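普里卡里车间自动化交流会纪要

时间：十二月，下午2点开始。地点：二楼茶水间旁的小会议室。

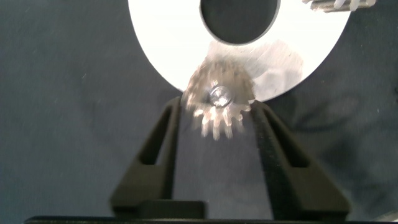

这次会主要想听听大家跟齿轮装配线新设备磨合下来的感受，所以没有排很紧的议程，茶和橘子管够，谁想到什么就说什么，说跑题了也没关系。

一、装配台的变化
装配组的几位老师傅先讲。以前拣小齿轮全靠手指头，一个班下来指尖发麻，现在夹爪接过去了，手是轻松了，可眼睛反倒更累，老想盯着它看有没有夹歪。有师傅笑说，像带徒弟，明知道他会了还是不放心。大家商量后同意，盯机的人每2小时换一次岗，换下来的去做终检或者备料，走动走动。

二、岗位和工资
这一项谈得最久，大家的担心也都说得很实在。厂里再次说明，Kesevari系统上线不减人，原装配组有4位同事转去做调试和维护，转岗期间工资照旧，夜班补贴也照发。有同事问，学不会怎么办？答复是可以申请延长，也可以回原组，不记入考核。会上希望把这几句话写成正式通知贴出来，大家心里踏实，厂里答应了。

三、培训
Nulix的培训师下个月再来，课程约5天，白班夜班各开一轮。年纪大些的同事提出教材字太小、英文缩写太多，这个意见非常好，请培训组印一份大字的中文对照本。另外，老师傅听声音辨齿轮啮合好坏的本事，机器暂时学不来，建议请他们也讲一堂课，按讲课费结算。

四、其他
急停按钮的位置对个子小的同事偏高，设备组去量一下再调。休息时间机器还在动，有人不好意思走开，这里再说一遍：该休息就休息，有人顶班。Ko产品线什么时候改造还没有定，定了会先跟班组通气。

待办：转岗通知，人事组；大字教材，培训组；急停按钮，设备组。

下次会仍在这间会议室，想提的事可以先写在茶水间的本子上。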